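Teaching a robot to put the shoes away

The research lead on the Dradeck project would like it known that she did not set out to work on shoes. Her group's grant is for what the application called long household tasks, meaning jobs that take several steps and can go wrong at any of them. Shoes were meant to fill the first month. That was in December of the year before last, and they are still at it.

"We had a list," she says. "Folding towels was on it, loading a dishwasher, that sort of thing. Shoes looked like the easy one. You pick it up, you put it on the rack, you do the other one. I think I gave it four weeks in the plan."

Dradeck is a joint effort between her university group and Vendley, the company that supplies the arms and pays for two of the posts. We talked for most of a morning, first in her office and then over the phone a few days later, when she had some numbers checked and wanted to correct one of them.

The question behind the work is a narrow one. Most groups that teach robots by demonstration do it the same way: a person steers the arm through the job many times over, every run is recorded, and a model is trained to copy what the person did. The method works well for the things that were shown and less well for anything a bit different. The usual answer is to collect more. Her group wanted to know if the same number of demonstrations could be made to go further by choosing them better.

"People ask how many demonstrations you need, and I never know how to answer, because it depends so much on what's in them," she says. "If you've got 2,000 runs and they're all the same trainer starting from the same floorboard, you haven't really got 2,000 of anything."

She does have 2,000 runs, as it happens. That is the size of the first set, which the group calls Merna. It was collected in the ordinary way, with operators told to tidy the shoes and given no further instructions. The second set is called Nair, and it holds 185.

The difference between them lies in how the shoes were set out and what the operator was asked to do when things went badly. In Merna, if a shoe slipped out of the grip, the operator stopped, reset and began again, and the spoilt run was thrown away. In Nair, the spoilt run is often the one they keep. The operator is asked to let the shoe end up somewhere awkward, then sort it out from there.

"The arm will get into a mess sooner or later," she says. "If it has only ever seen tidy runs, it's got no idea what to do next. It carries on as though the shoe was where it ought to be. We had a lovely clip of it placing nothing at all on the top tier, very carefully, and then going back for the second one."

The rack itself has given more trouble than she expected. It has rods in place of solid shelves, so a shoe has no flat surface to sit on, and the tiers step down towards the floor. A sole that lands square across the rods will generally stay. One that lands at an angle may hang over the end of the rack, and whether to count that as put away was a matter of real argument in the group.
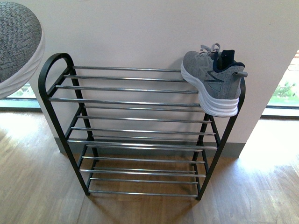

A grey trainer on the upper right of the rack, tilted and partly over the end frame.

They settled it with a scoring sheet. A shoe gets a mark out of four: one for being off the floor, one for being fully on a tier, one for pointing the right way and one for being next to its partner. A perfect pair scores eight. She says the sheet did more for the project than any change to the model, and that they ought to have written it in the first week.

"Before that we were just saying yes or no. And two people would watch the same run and one would say yes and the other would say no, and they'd both be right by their own lights. You can't compare two methods like that. You're only comparing who was in the room."

With the sheet in place they trained two versions of the same model. One had the whole of Merna. The other had Nair and nothing else. Both were tested on footwear neither had seen, in start positions drawn by lot. Each test was run 10 times and scored by someone who hadn't been told which version was driving.

On the easy starts, with the shoe upright and clear of everything, the Merna version was better. She is firm about this and asked for it to be put in before anything else about the results. It was smoother and quicker, and it placed shoes more neatly. With fewer than a tenth as many runs to learn from, the Nair version was hesitant and tended to hover.

On the hard starts it went the other way. Shoes lying on their sides, shoes touching each other, shoes that had been dropped half way through a run: the Nair version picked up more points on every one of these, and it was far more likely to go back for a shoe it had lost. The Merna version hardly ever went back.

"I'd have been happy with a draw," she says. "With that little data, a draw would've been a result. So I was pleased, and then I was suspicious, and we spent the best part of a term trying to find out what we'd done wrong."

They did find one thing. The start positions for the tests had been drawn up by the same person who planned the Nair set, and some of them were closer to the training runs than they should have been. The group threw those out and had somebody from Vendley draw up fresh ones without seeing either set. The gap got smaller. It didn't close.

I asked her why slip-on shoes kept coming up in her talks, and she laughed for the first time in the conversation. Trainers have laces and tongues and a stiff heel, and all of these give the arm something to aim at. A slider has a strap and a sole. There are two obvious places to hold it, and each has its own drawback. If the arm takes it by the strap it can swing, and if it takes it by the sole it has to come in at the right angle or it just pushes the thing along the floor.

"Operators do it differently from one another, too," she says. "One goes for the strap every time. Another pinches the sole and stands it up on its toe and lifts from there. Both work. But if you mix them in the training data without thinking, the model tries to do something in between, and in between is the one place you can't hold it." 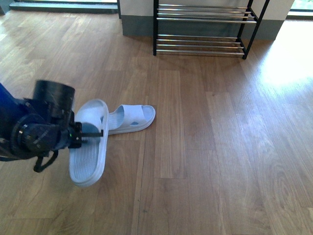
The fix they came to was a dull one. Before each batch of runs the operator is given a card with the grip to be used, and the card goes into the record along with the run. The model is then trained with the grip as an extra piece of information, so that it has to commit to one or the other before the arm moves. On sliders this took out most of the failures where the gripper closed on nothing. On trainers it made no difference that she could measure.

Pairs are a separate problem. When one slipper is lying partly behind the other as the arm sees it, the model can be slow to work out that there are two. For some time it would put the first on the rack and then stop, as if the job were done. The Nair runs now include a good many where the shoes overlap at the start, and where the operator waits a moment after the first lift before doing anything else. She thinks the pause helps, though she hasn't tested it on its own and doesn't want to claim it.

She also wanted to talk about light, which she says gets left out of papers. The space they use has a wooden floor and big windows, and on a bright day the sun comes across the boards and washes part of them out. For the first few months they treated this as a nuisance and pulled the blinds. Then they tried a version trained with the blinds down in a room with the blinds up, and its scores fell badly. The shiny rods were part of it. They catch the light, and the cameras have trouble telling where one stops and the next begins.

"So now we leave the blinds alone," she says. "Whatever the day's doing, that's what goes in. Somebody's house isn't going to pull the blinds for you."

There are limits, and she went through them without being pressed. All of this was done with one kind of arm and one kind of gripper. There was one room, too, and a model that is good at that room may be useless in the next. Boots haven't been tried at all. The scoring sheet also rewards things that suit their rack, and a household that keeps its shoes in a heap by the door would mark the work quite differently.

Nor does she think 185 is a number anyone should copy. It was where the set stood when the operators' contracts came up for renewal. They might have got the same result with fewer, or a much better one with twice as many. A follow-up is under way which adds the Nair runs to different slices of Merna, to see how small a share of awkward ones is enough to get the arm going back for what it drops. The early signs are that mixing the two gives most of the neatness of one and most of the persistence of the other. She would not give me figures for that, as the tests are only half done.

When I rang her the second time she was in the test room and had to step out to hear me. The correction she wanted was to the scoring. I had written in my notes that the marks for pointing the right way and for sitting next to its partner were given by the same person who did the rest. They aren't. Those two are scored from the recording the next morning, by somebody else, and she asked me to make sure that was clear.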